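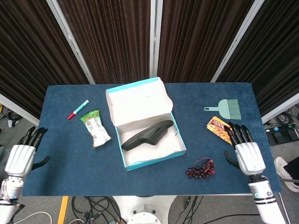 Minutes of the equipment planning meeting, Clillbridge packing bench group, November. I'm taking these because Howard did the last three and has earned a break, so apologies in advance for the style! We met at the bench and started a bit after 2:00. Kiran had the two arms up and the table laid with the usual mess of items for the boxing work: the marker, the green hand brush, the grapes, a couple of snack bags and the turquoise box open in the middle with the black plastic piece lying in it. Gemma took one look at the grapes and said that was her whole case for item 2, and could we please start there. We did not start there.

Present: Yolanda Arroyo (chair), Howard Birkett, Kiran Goel, Gemma Naylor, and me, Hayley Mapplebeck. No absences.

1. Last meeting's minutes
Agreed, with one fix. I had us down as ordering the spare cables from Penrose, but Penrose only quoted. Howard ordered them from Grinton in the end (cheaper, and they pick up the phone).

2. Fingertip covers
Gemma wants soft covers for all the fingers on both hands, thumbs included. The bare black ones are fine on the brush handle and she has no complaints about the marker, but she doesn't trust them on fruit or on thin crinkly packaging. Grinton will do a full set for $195. Penrose wants $82 for one hand, so two hands comes out cheaper, but Kiran has handled the Penrose ones and thinks they're slippery. We went back and forth on this for far too long, I'd say. Yolanda asked if we could buy one hand's worth from Penrose and try it before spending more, and everybody could live with that. Kiran can live with it grumpily.
Action: Gemma to order one Penrose set.

3. Second bench
This was the big one. Grandamton has said yes to a second bench in principle and would like a number from us before the holidays. Yolanda's feeling is that we should copy what we have, meaning two arms, same hands, same size of table. Howard would rather get one arm now and leave room for the other, mostly because the arms are where all the money goes and he doesn't want to come back begging for a table. I'm with Yolanda on this, for what it's worth. Half of what we do on the bench needs one hand holding the box while the other one reaches in, and I can't see what we'd do with a single arm except wish for another.
Kiran pointed out that delivery on the arms is 90 days from the purchase order, so if we dither past the new year we won't have anything running before spring. Good point, slightly ruined by him having made it at the last two meetings as well.
No decision. Howard will price it both ways and we'll pick one next time.
Action: Howard, two costings, one page each please.

4. Cables and floor
I raised this one. There are cables looping all over the carpet under and beside the table, and I would like money for proper floor covers and a tray under the tabletop before we put a second bench next to the first. Yolanda said to add it to the second bench costing. I said I'd like it this side of spring, thank you, and she agreed to let it come out of the small items budget.
Action: me. I'll measure up and get a quote.

5. Stock for the table
Gemma asked for a small regular allowance for boxes and packets, as she's been paying out of her own pocket and losing the receipts. Agreed without a fight. Howard to set it up, Gemma to find whatever receipts she's got.
Kiran asked if we could have more lidded boxes like the turquoise one, in different sizes. Yes, within reason. He's to send Gemma a list of 3 sizes and no more than that.

6. Anything else
Service contract on the arms: Howard thinks the renewal is due soon but didn't have the paperwork with him. Carried over.
Yolanda would like these meetings to be shorter.

Next meeting same time, same place, once Howard's costings are in.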